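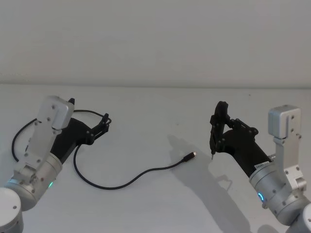
Mestilora Natural Health: Labelling and Advice at the Counter
Speaker notes, practitioner and retailer day, Saturday session
Presenter: Ingeborg Stöckli, Regulatory Affairs

Opening

Good morning. I acknowledge the Traditional Custodians of the land on which we meet and pay my respects to Elders past and present.

My remarks concern the magnesium range and the revised labels that will reach stockists in November. Questions on pricing and trade terms should be held for Samran Boonchu, who speaks after the morning tea break.

Slide 2. Why the labels were reviewed

Over the last financial year our enquiry line recorded 1,668 contacts from pharmacies, health food shops and members of the public. The largest single group asked how much magnesium a tablet supplies. Callers were reading the weight of the compound on the front panel and taking it for the weight of the mineral.

Pause here. Ask for a show of hands from those who have had the same conversation at the counter.

Slide 3. Compound and elemental weight

Magnesium citrate, magnesium oxide and magnesium glycinate each contain a different proportion of magnesium. Two tablets of equal size may supply quite different amounts. The revised label states the elemental figure first, in larger type, with the compound on the line beneath. Wording on the carton and the bottle will be identical.

The formulations have not changed. Please say this twice, as it was misreported after the Cheon briefing.

Slide 4. Directions for use

Directions now appear beside the ingredient panel. Previously they were on the base of the carton and were often discarded with it. The line "take with food" has been retained for the powder and the tablets. The powder scoop is to be levelled, and the label will say so.

Slide 5. Who should be referred on

Staff should refer the customer to a pharmacist or medical practitioner where the customer has kidney disease, is pregnant or breastfeeding, or is buying for a child. The same applies to anyone taking certain antibiotics, thyroid medicines or medicines for osteoporosis, as magnesium can interfere with their absorption. Staff are not expected to know every interaction. They are expected to ask what else the customer is taking.

If asked about loose bowels: this is a recognised effect of higher intakes. The customer should stop and seek advice if it persists.

Slide 6. Claims

Shelf talkers and social media posts must not state or imply that a product treats, cures or prevents a disease. The Mostley store group has agreed to withdraw its older shelf cards, and we thank its category team for their cooperation. Any stockist wishing to prepare its own material should send a draft to my office and allow 7 working days for a reply.

Slide 7. Changeover

Existing stock may be sold through to its expiry date. Orders dispatched from the Sukia warehouse will carry the new label once the present cartons are exhausted. Mixed deliveries are possible during that period, and barcodes are unchanged.

Questions

Allow 20 minutes. Questions about an individual customer's treatment are to be taken privately after the session. Printed copies of the referral sheet are at the registration desk.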